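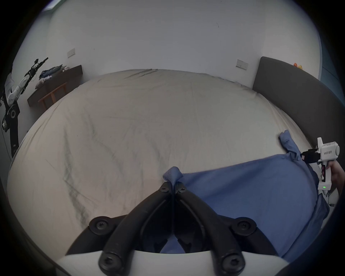
4.2 Folding on the bed

Most of the clothing in our records was folded on a bed. Of the 2729 items logged in the two towns, 67 percent were folded on a mattress, either made up with its top covers or stripped down to the fitted sheet. Tables, couches, the tops of dryers, and the folder's own lap made up the rest. Earlier drafts of our interview guide asked people where in the laundry room they folded, and the question had to be rewritten after the first visits in Tosthorpe. People answered it politely and then walked us to the bedroom.

The reasons they gave were ordinary ones. The bed is big. It is close to the closet and the dresser. A basket can be dumped on it all at once, and a long-sleeved shirt can be laid out with both arms open, which few kitchen tables allow without first clearing them. Several people also said that putting the laundry on the bed forced them to finish before night. We heard this in Tosthorpe and in Vundale, in apartments and in houses, and from people who otherwise did their laundry in very different ways.

A bed is also a poor folding surface in some respects, and this section deals mainly with those. A mattress gives under the hand. When a person presses down to smooth a sleeve, the cloth around the hand rises a little, and the crease being made goes soft. A fitted sheet has wrinkles of its own, and they change as the person leans on the edge or sits down. A thin shirt laid over a wrinkled sheet takes on some of the shape underneath, so a person may try to smooth a wrinkle that is not in the shirt at all. Lucinda Lindqvist, who did most of the home visits in Vundale, began marking these in her notes as "borrowed wrinkles," and we kept the term in the coding sheet.

The sheet matters in a second way. Cotton shirts cling to cotton sheets. Pulling one corner of a shirt toward the body often brings a fold of the sheet along with it, and the far side of the shirt stays where it was. People who fold on beds have a habit that people who fold on tables mostly do not: they pick the cloth up before moving it. A sleeve is pinched, raised, carried, and set down. On a table the same sleeve is usually slid. We coded these as "lift" and "slide" moves, and the difference between beds and tables was plain enough that both coders could often tell the surface from the list of moves alone.

4.3 Long-sleeved shirts

Shirts with long sleeves were the items people complained about most, after fitted sheets. A towel has four corners and can be found by any one of them. A shirt has a collar, two cuffs, a hem, and a front and back that may or may not be buttoned together, and it comes out of the basket with these in no order. The first part of the work is finding them.

We split the folding of a shirt into three stages: finding, laying out, and closing. Finding runs from the first touch to the moment when the person has hold of two parts of the shirt that they mean to use, most often the shoulders. Laying out ends when the body of the shirt is flat enough for the person to start folding it. Closing covers everything after that, up to the point where the shirt is let go. The stages are not always clean. Many people fold one sleeve in before the other side has been laid out at all, so that

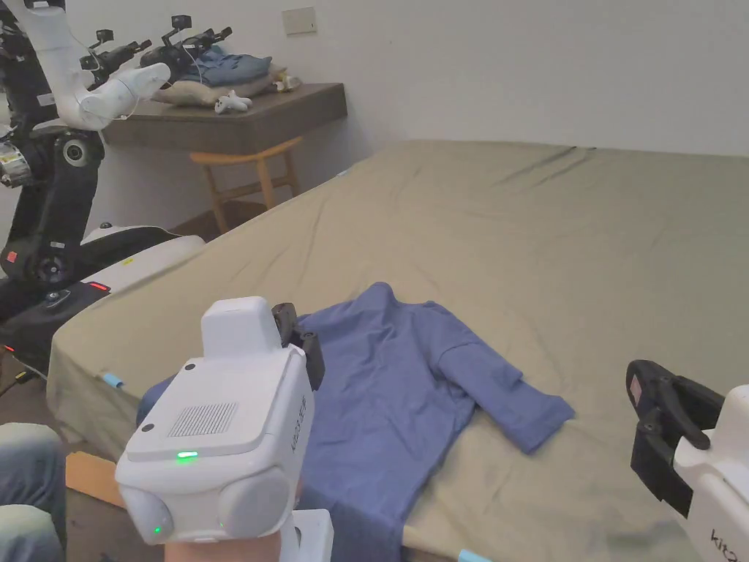

laying out and closing overlap for much of the shirt. We coded the overlap as its own state and did not force it into one stage or the other. Delphine Ambrose argued for this during the pilot, on the grounds that an experienced folder rarely waits for the whole shirt to be flat, and the full set of records bears her out. People who described themselves as fast folders spent more of their time in the overlap than anyone else.

Cuffs deserve a note. A cuff is stiffer than the sleeve it is sewn to, and it tends to lie square when the sleeve is anything but. Many people used the cuff as a handle. They took the sleeve by the cuff and pulled it straight out from the shoulder, let it settle, and only then turned it in across the body. Others turned the sleeve in from the elbow and left the cuff wherever it landed, which gave a lump in the finished stack. The lump was the most common reason for starting over. In the interviews, people blamed the collar for bad stacks much more often than the cuff, though our records show the collar was rarely touched after laying out.

The color and thickness of the shirt made less difference than we had expected from the pilot. Dark shirts on dark sheets did slow people down in finding, mainly in evening sessions with only a bedside lamp on. A plain blue shirt on a plain sheet gave nobody trouble on that account. Thickness mattered in closing, where flannel held a fold that a thin work shirt let go of. Slick fabrics slid off the edge of the bed often enough that two of the Vundale households kept a chair pulled up against the mattress to catch them.

4.4 The edge of the mattress

The edge of the bed came up in the records far more than in the interviews. Almost every person worked near it, with the shirt between them and the middle of the bed, and almost every shirt hung over it at some point. We first coded this as a slip. After watching more of the sessions we changed our minds. Letting the hem or a sleeve drop over the side takes it out of the way and lets its weight pull the rest of the cloth a little straighter. A few people did it on purpose and could say why. Most did it every time and had never thought about it.

It has a cost. Once enough of a shirt is over the side, the rest follows, and it has to be caught or picked up off the floor. Households with cats or dogs minded this more than others. The height of the bed plays a part as well. On a low bed, people sat or knelt to fold and worked with their forearms resting on the mattress, which pressed the sheet down and drew new wrinkles toward them. On a high bed they stood and bent at the waist, and they took breaks. One woman in Tosthorpe stopped folding for the day after 40 minutes every time, whatever was left in the basket, and put the remainder on the dresser for the next morning.

4.5 Partly folded states

Our coding scheme needed a way to describe cloth that is neither flat nor folded, and this turned out to be the hardest part of the scheme to agree on. Words such as "messy" or "crumpled" were used differently by the two coders. We settled on describing what can be followed by eye: whether there is at least one straight edge, whether any part of the cloth is gathered into soft folds, and whether any part goes over the side of the bed. A state with a straight edge and a gathered part was called mixed. Figure 3 gives a case.
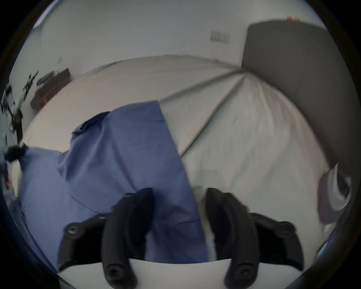
Figure 3. Mixed state. The blue cloth has one straight edge running diagonally and a bunched section toward the upper left.

Mixed states were common in every stage, including the last. They are not a sign of poor folding. A person who has one good edge has something to fold against, and the gathered part can often be dealt with in a single move by lifting it and laying it down again along that edge. People who smoothed the gathered part first, by pushing at it with a flat hand, usually lost the edge and had to make it again. This was truer on beds than on tables, for the reasons given in 4.2.

Agreement between the coders on mixed states was good for shirts and weaker for sheets and pillowcases. Sheets are too large to be seen whole from one side of the bed, and the coders could reasonably differ on whether a given edge was straight along its full length. We report results for sheets separately for this reason and do not compare them with shirts. The definitions of all states, with the notes made while we were settling them at the Farkham meetings, are in Appendix B.

One limit should be stated. All 40 households agreed to be visited, and several told us they had changed the sheets or tidied the bedroom before we came. The surfaces in our records may be somewhat neater than those on which the same people fold when they are alone. We do not think this affects the lift and slide counts, but it may have reduced the number of borrowed wrinkles, most of all in Vundale, where visits were set up further ahead than in Tosthorpe.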